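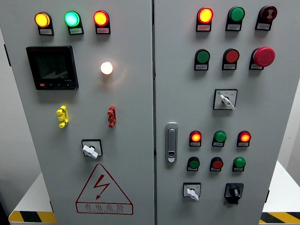

Stunus Control Cabinet Training Station

The Stunus station is a fixed training unit for teaching a robot to work electrical controls. An operator shows the task, either by guiding the arm by hand or by driving it from a remote console, and the station records the motion together with the head camera view and the state of the cabinet. It is supplied by Zalmont to research laboratories, technical colleges and utility training departments.

Cabinet

The cabinet has two light gray doors fitted with indicator lamps, push buttons and rotary switches, most of them with a printed label plate in Chinese. The left door carries a digital multifunction meter, a yellow and a red terminal connector, and a rotary switch with a white T-shaped handle. The right door carries the red mushroom-head emergency stop, the selector switches and the door latch with its keyhole. Replacement label plates in English or Vietnamese may be ordered separately.

The internal wiring operates at low voltage for training purposes. The electrical warning sign on the left door is retained so that the robot's camera view matches field equipment. Customers must not connect the cabinet to a live distribution circuit.

Tasks supported

Pressing a flat push button and releasing it
Turning a lever switch to a named position
Pressing and resetting the emergency stop
Opening the door latch
Reading a lamp state before choosing the next action

Tasks may be recorded singly or joined into a sequence. The standard library holds 22 task templates, each with a written instruction for the operator and a start condition for the cabinet.

Demonstration methods

Hand guiding. The arm is placed in free-drive mode and the operator moves it by the wrist handle. This method is recommended for latch and lever work, where the path of the wrist matters more than speed.

Remote control. The operator works from the Tạ console, which is included with the station. The console shows the head camera view and returns contact force to the operator's hand. Recording starts and stops with a foot pedal.

Zalmont advises at least 20 accepted demonstrations for a push button task and 100 for a rotary switch task. Demonstrations in which the tool slips from a handle should be marked as failed and kept in the record.

Software

The Stelemwood recorder stores each demonstration as a single file containing joint positions, camera images, tool force and switch states. Files may be replayed at reduced speed for review. Access to the recorder is by named user account.

Ordering

Part number 1666 covers the cabinet, the Tạ console, the foot pedal and one Stelemwood license. The robot arm and gripper are not included. Orders received before the end of April are delivered with the English label set at no added charge. Site requirements and the list of compatible arms are provided on request.

Page last revised January 24, 2020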